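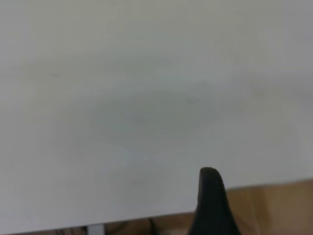 I went to the open day at Visix on a Tuesday with one question in my pocket: can a machine wipe my kitchen table yet? I keep a small guest house with my sister, and wiping, folding and carrying plates is most of what we do from morning till night. The people at Visix make arms for this kind of work, and once a year they open the doors to small businesses like ours. I had expected they would show us the difficult things first, glasses or eggs, but the first talk was all about a pale grey table top with nothing on it. At home I would look at such a table for one second. There is a darker patch across the middle with no clear border, and a tiny dark speck close to it. Is the patch dirt, or is it a shadow? The black finger of the gripper comes in over the front edge, and from so near everything is soft and blurred. I stood a long time in front of this and I could not decide it myself.

The engineer who led our group told us that this is the daily trouble. A cup is easy to find, she said, but a stain has no shape. If the machine believes every shadow it will rub the same place until evening, and if it believes none it leaves the jam. I liked that she spoke so openly.

The building is on the edge of Kultar, ten minutes on foot from the tram. Please take the second entrance, the first one belongs to a tyre shop and they are tired of visitors. Inside there were four corners with different chores, and you could walk between them as you wished.

In the wiping corner the arm had a yellow cloth and a table with dried coffee. It made long, calm strokes, always in the same direction, and it took 22 minutes. The middle was very clean. Along the edge a brown line remained, and my sister wanted to finish it with her handkerchief. They did not allow it.

The folding corner was from a partner firm, Trilano. They had hand towels, all the same size, and the machine did them well, but it was slow to pick up the corner of each one. A man beside me asked for a fitted sheet and the whole group laughed. I must say I also cannot fold a fitted sheet.

The best for me was the shelf corner, where a system called Liao puts boxes and tins into a shop shelf. On the wall they had written the result of the morning: 203 items placed, 3 dropped. This is better than I do on a Saturday. However, all the goods had flat sides. When I asked about bags of rice, the young man said they were working on bags, and he looked a little sad about it.

At half past two there was coffee and a short round of questions. Somebody asked about the price, and we received a long answer without a number in it. Another visitor asked if the arm can work when children are in the room. For now it stops when a person comes near, so in our breakfast room it would stand still until eleven o'clock.

I came home with a brochure of 73 pages, of which I have read the part about cleaning and the part about electricity. For a shop with many equal boxes I think one could already begin. For our tables, I will ask again next year. The entrance is free but you have to register, and there is a cloakroom for wet coats.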